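Washing Up by Hand: Notes on Dishes, Racks and Hard Water

The order matters more than the soap. Glasses go first, then silverware, then plates and bowls, then anything that held fat or egg. If the water turns cloudy before you reach the plates, drain it and start again. A second half-basin of clean hot water costs less than rewashing a cabinet full of greasy glasses.

Scrape, don't rinse. A rubber spatula takes off more than running water does and keeps rice and coffee grounds out of the drain. Keep an old spatula by the sink for this and cut a notch in the handle so it doesn't wander back into the baking drawer.

Starch and egg want cold water first. Oatmeal, mashed potato, pasta water, batter and scrambled egg all set harder in hot water. Soak them cold while you eat, then wash hot as usual. Fat is the reverse. Wipe a bacon pan with a paper towel while it is still slightly warm and throw the towel in the trash.

Painted and patterned bowls

Most painted tableware sold today has the color under the glaze and will take ordinary washing. Some has the decoration on top, and you can often feel it as a slight ridge under a fingertip. Wash that kind with a soft cloth and plain dish soap. Steel wool, melamine sponges and powdered cleanser will all dull it, and the damage shows first on the rim, where the painted line is thinnest.
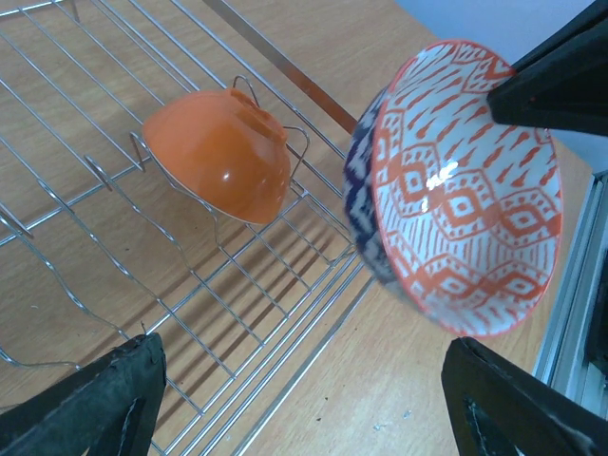

White glaze with orange-red patterns inside, dark navy and white outside.

Gray marks on a light glaze are usually metal left behind by spoons and forks. They look like scratches but most of them sit on the surface. Make a paste of baking soda and water, rub gently with a damp cloth for a minute, and rinse. On decoration you can feel with a finger, skip the paste and live with the marks.

Tea and coffee rings come off with a soak. Put a spoonful of baking soda in the bottom, fill with hot water and leave it until the water is cold. Repeat if needed. Chlorine bleach will lift the stain too, but it can get into fine cracks in the glaze and it is hard on metallic trim.

Check for cracks before you put a bowl back into use. Hold it by the foot and tap the side with a knuckle. A sound bowl rings. A cracked one gives a short, flat noise even when the crack is too fine to see. A cracked bowl can hold keys or clothespins, but keep it away from hot soup and out of the microwave.

Do not pour boiling water into a bowl that has come straight from a cold pantry in winter. Run it under the warm tap first.

Drying

Air drying beats a towel, provided air can get underneath. Bowls set face down on a flat counter trap steam and stay damp for hours. On a rack they drain properly, especially if each one leans a little on its neighbor or on a wire.

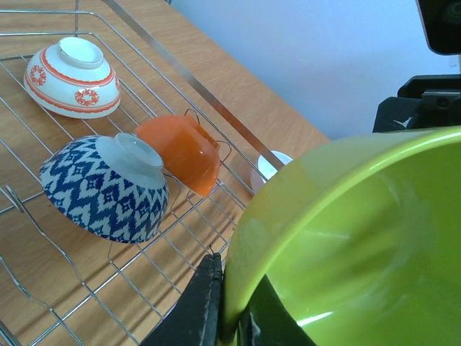

Four small bowls on a wire rack, upside down or tipped.

Deep-footed bowls hold a puddle in the ring of the foot when they are upside down. Tilt them, or tip the water off with a flick once the rest has drained. That puddle is what leaves the chalky circle you find later, and it will drip on everything below if the bowl goes into the cabinet too soon.

Leave the rack loosely filled. Two short rounds of dishes dry faster than one tall pile, and fewer rims get chipped. Large pots don't belong in the rack at all. Lay a folded towel next to it and put them there on their sides.

If you use a rack on a wooden surface, put a tray or a mat under it and lift the mat every evening. Water that sits under a mat will turn wood gray or black in a few weeks. Dark spots from iron can be lightened with oxalic acid, sold as wood bleach – wear gloves, follow the label and rinse well.

Jonatan Brekke wrote in to recommend an old refrigerator shelf laid across the second basin as a drying rack. I tried it and it works well, although mugs slide on it. He ties his down at the corners with kitchen string.

Cleaning the rack itself

Wire racks pick up a white crust wherever the wires cross. Stand the rack in the bathtub or a deep sink, lay rags soaked in white vinegar over the crust and leave them 17 minutes. I used to give it half an hour, but the shorter time does the job on all but the oldest deposits. Scrub with a toothbrush, rinse and dry with a towel.

Rust usually starts at a weld or at the feet. Rub it with a ball of crumpled aluminum foil dipped in water, dry the spot and dab on a little clear nail polish. Once rust comes through in more than a few places, replace the rack, as it will mark anything pale you set on it.

Plastic cutlery cups grow slime at the bottom. Empty them once a week and wash them with the dishes.

Cloths and brushes

Hang the dishcloth unfolded. A cloth balled up behind the faucet smells by morning. Cotton cloths can go through a hot wash with the towels. Skip the fabric softener, which leaves a film and stops them from picking up water.

A wooden brush lasts longer if it dries bristles down or on its side. Standing it in a jar with the bristles up sends the water into the head, and the wood splits along the row of holes.

Spots on glasses

Spots are minerals and will not wash off with more soap. Add a splash of vinegar to the rinse water and dry the glasses while they are still warm. Embla Nordin, who has much harder water than I do, keeps a spray bottle of vinegar and water by the sink and mists the glasses after rinsing. Use equal parts of each, and label the bottle.

If glasses stay cloudy after a vinegar soak, the surface is etched and won't come back. They are still fine to drink from.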